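Week 4: Floors, and how we stand on them

Right, settle in. Last week we did walls and I ran out of time (as ever), so the two slides on skirting are tacked on to the end of this handout. Read them before Tuesday if you can bear it.

I want to start with why I care about floors at all. When I did my first job, a small clinic refit for a firm called Dellska, I spent weeks fretting over the ceiling and picked the floor in an afternoon. Guess which one people complained about! A floor is the only part of a building you touch all day long, and you hear it, too. Heels on hard tile in a bare corridor are a dreadful racket.

So, three words to get into your notes: hardness, slip and glare. Hardness is the easy one. Hard floors wear well and clean well, and they're tiring if you're on your feet for a whole shift. Slip depends on the surface, on what's been spilt on it and on what people have on their feet, so a tile that behaves nicely in a showroom can be a menace by a back door in October. Glare gets forgotten. A shiny pale floor bounces light up into your eyes, which is lovely in a dim hallway and horrid under a big south window.

Do the looking-down exercise before the seminar. Stop wherever you happen to be, look at your feet and write down what you're standing on, what's on your feet, and whether the light comes back at you. Glossy white tile and black shoes, say, would do nicely as an entry.

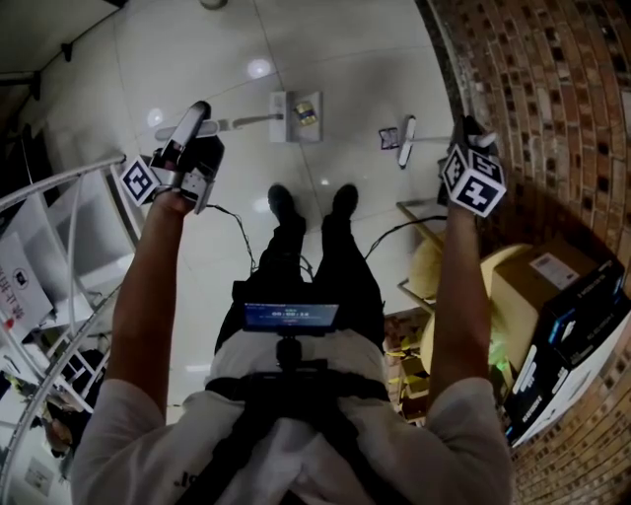
Kekeli Laryea wrote in the margin of last year's handout that glare ought to come first, as you can put a mat over a hard floor but you can't put a mat over a whole room. I've thought about that a lot and I half agree. My trouble is that mats bring their own problems (curled edges, mostly), and the mat usually lands where the light is worst anyway.

On cost, please don't stop at the price of the tile. Our practice sum is a room of 200 square metres, with 3571 pounds for the tile and 1361 pounds for laying it. Add the two, divide by the area, then tell me what's been left out. I'm thinking of adhesive, grout, trims at the doorways and taking up the old floor, and I'm sure you'll find more.

For the seminar, bring 6 entries from the looking-down exercise, at least one of them from outdoors. Meenakshi Joshi has the sample box, so see her if you want to handle the matt and gloss tiles side by side. Skirting slides overleaf.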